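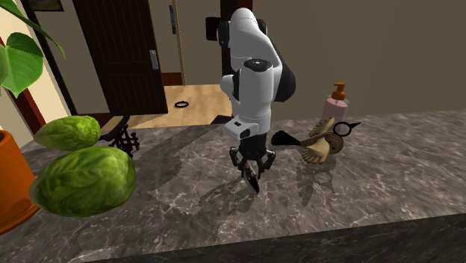

**Stone countertops** are work surfaces cut from natural rock and fitted in kitchens, bathrooms, bakeries and shops. Few parts of a house have such a long story behind them: the slab that holds the toaster may have started as mud on the floor of a warm sea! Marble is the best known of the countertop stones, and it comes in far more colors than the famous white, from deep green and rose to the gray-brown of the countertop shown here. It forms when limestone is heated and squeezed deep underground until its grains grow into a tight mass of interlocking crystals. Clay, iron and other impurities in the original rock give each bed its color and its veins.

## Quarrying and cutting

Marble is sawn from the quarry face in large blocks, usually with a wire set with diamond beads. The blocks then go to a mill and are sliced like bread. Kitchen slabs are commonly 2 or 3 cm thick. Neighboring slices can be opened like the pages of a book so that the veins mirror each other, a wonderful effect known as *bookmatching*.

The small quarry town of Stolitz is well known among fans of brown and gray marbles. Its main bed, the Sarnard, is only about 14 meters deep, yet it changes from pale fawn at the top to a smoky brown near the base. Mill owner Nuria Aguirre began selling the darker stone to bakers, who had until then been offered only the light grades. The Aguirre mill still cuts it, and its yard is a lovely place to spend an hour, with slabs leaning in rows and no two quite alike.

## Finishes

A **polished** finish brings out the deepest color and reflects light like still water. A **honed** finish is smooth but matte, and hides scratches better. **Leathered** stone is brushed until it has a soft, slightly bumpy feel (run a hand over it and it's hard to stop).

## Use and care

Marble feels cool because it draws heat quickly from the skin, and pastry makers have loved it for centuries for the same reason. Butter stays firm on it while dough is rolled.

It is also fairly soft, and acids eat into it. Lemon juice, vinegar and wine leave dull marks called *etches*, which sealing doesn't prevent. A sealer slows down oil and coffee stains, and many fitters let it soak in for 10 minutes before wiping off the extra. Mild soap and water are enough for daily cleaning.

## See also

- Granite
- Soapstone
- Terrazzo
- Mukton quarry railway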